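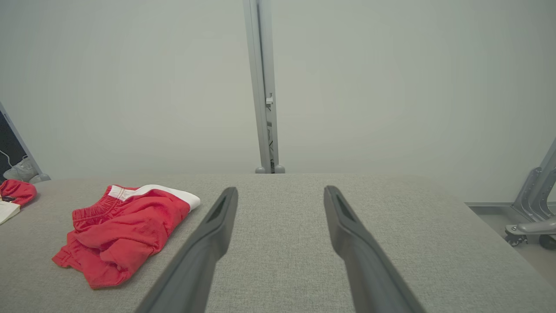

Shorts go in half first, leg on leg, and then you do the thirds, and if you start with the thirds you get a sausage. That was my sister on the phone at six in the morning, which is four her time, and I don't know why she was up and I didn't ask. I had her on speaker next to the kettle. I said I'd been folding shorts my whole adult life and she said yes, and she'd seen the results.

So I made my tea and went back in to have another go.

The kit was due at the clubrooms by noon. Red shorts, red tops, the lot, washed and folded, because the Keltura Reserves were folding too (her joke, and she was very pleased with it). We'd lost the ground to the new car park at Easter and then we'd lost the goalkeeper to Perth, and after that it was only a matter of who'd hand in the gear. I'd put my hand up at the last meeting. I think I'd been reaching for a biscuit.

I'd never had all that red in the house at once. When I was playing I had my own shorts and my own top and they lived in the bottom of my bag in a state I won't go into. Now I had everybody's. It took 3 loads, with a capful of Flivura in each, and I ran every one of them cold, since the white trim had already gone pink once in my care and I'd heard about it for a whole season. Then it was 33 degrees and blowing, so the line did the rest before lunch and I walked around feeling like a genius.

The folding was another thing. I'd brought the first of it in by the armful and dumped it on the big padded surface, the grey one, which is better than the bed because you don't have to stoop and better than the kitchen because there's no jam. My plan was shorts first. Shorts are quick. You do a few pairs of shorts and you think, well, I'm getting somewhere, and that carries you into the tops.
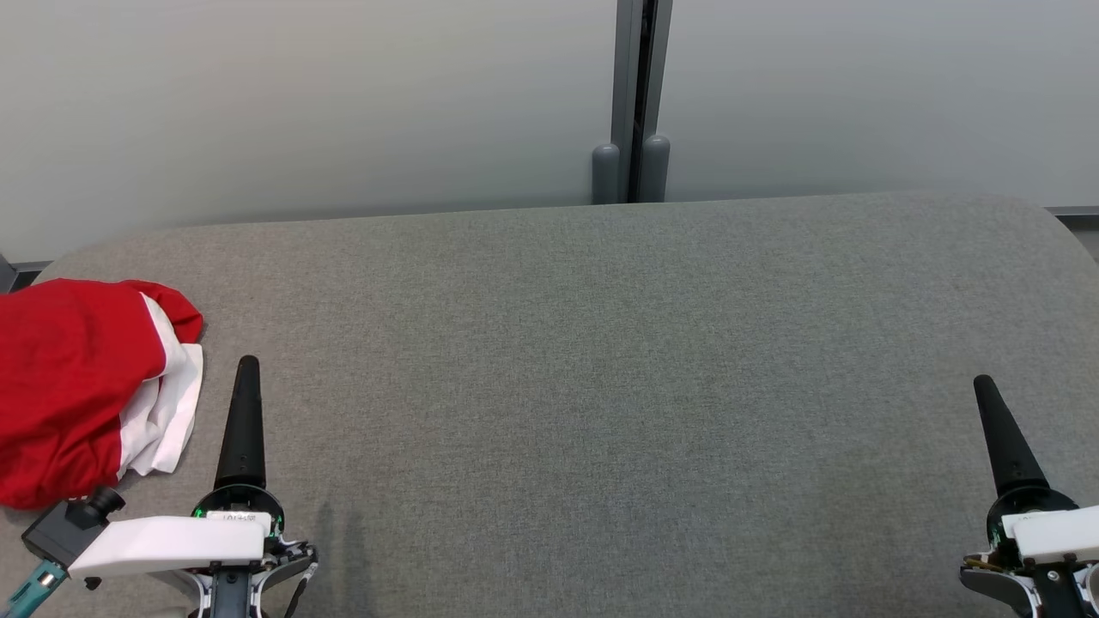

I should say I hadn't liked the red to begin with. We were a green team when I joined, a nice dull bottle green that didn't show anything, and then Vlček Tyres offered to pay for new strips on the condition that they matched the front of the shop. There was a vote. I voted green. I still think about it, and I thought about it again that morning with the whole middle of the grey fabric clear in front of me and the red and white bundle shoved over to the left, looking like something you'd see from the moon. You couldn't lose it if you tried. My mother, when she was still coming to games, said she could find me from the top of the hill without her glasses. In the green she used to cheer for the wrong kid for entire halves.

She came to every home game for years. She brought a folding chair and a thermos and a newspaper she never opened. She didn't know the offside rule and didn't want it explained. When I came off she'd say the same thing, "You ran a lot," and it took me until I was past thirty to work out that this was the highest praise she had.

Anyway. Shorts.

I did it my sister's way, mostly to be able to tell her it made no difference. Leg on leg, smooth it down, then the thirds. It made a difference. It made a flat little parcel with the waistband on top, and I was so annoyed that I undid it and did it my own way and got the sausage. I stood there looking at the sausage for a bit. Then I did them all her way and rang her back to say I'd found a method that worked quite well for me.

"Did you," she said.

"It's a leg thing," I said. "You put the legs together."

She was quiet and then she laughed so hard she had to put the phone down on something. I could hear her telling the dog.

Tops took longer. There's a slipperiness to that mesh stuff, you fold one side in and the other side slides out to see what's going on. I had the Hotix warming up for the worst of them, though I was a bit afraid of it. It's the iron that came with the house, and it has two settings as far as I can tell, off and volcano.

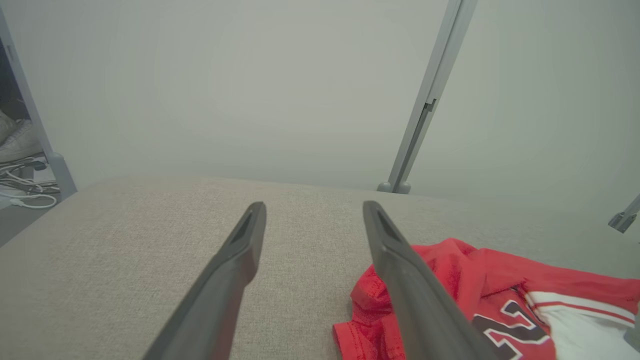

Can you iron a football jersey? Turn it inside out and use the coolest setting with a tea towel in between, and keep well clear of any numbers, because they'll melt. I rang my sister for that one as well. By then it was past nine and she'd stopped saying hello.

I switched the Hotix off. I flattened them with my hands instead, which is what Mum used to do, actually pressing down with her forearms like she was rolling pastry. She did all my kit until I moved out and I never once saw it happen. It just turned up on the end of the bed, square, with the socks in a ball on top. I suppose I thought that was how it came.

One of the tops was mine. I knew it by the mend under the arm, which she'd done in the wrong red, a sort of tomato, because it was the only thread in the tin. You'd have to know to look. I'd washed it and pegged it out and brought it in without noticing, and then I was halfway through the second sleeve and there it was under my thumb.

I folded it and put it on the pile. Then I took it off the pile and folded it again, a bit better. The sheet from the club said all items to be returned, with "all" underlined, and there was a box to sign.

I caught the 32 with the two big bags because I couldn't face parking, and the driver asked was I off to play and I said no, giving it back. He said that was a shame, he liked the red. At the clubrooms they'd left the side door open and a note saying to put everything on the trestle. I put everything on the trestle. I lined it up, shorts on the left and tops on the right, and signed the box.

I rang my sister from the bus stop.

"All handed in?" she said.

"All of it," I said.

"Mum's one?"

There was a bus coming, but it was going the wrong way. I had my handbag on my lap and I'd got it folded very small, thirds and then thirds again, and it still wouldn't let the zip close.

"Leg on leg," my sister said, "doesn't work with tops, you know. You want to start with the sleeves."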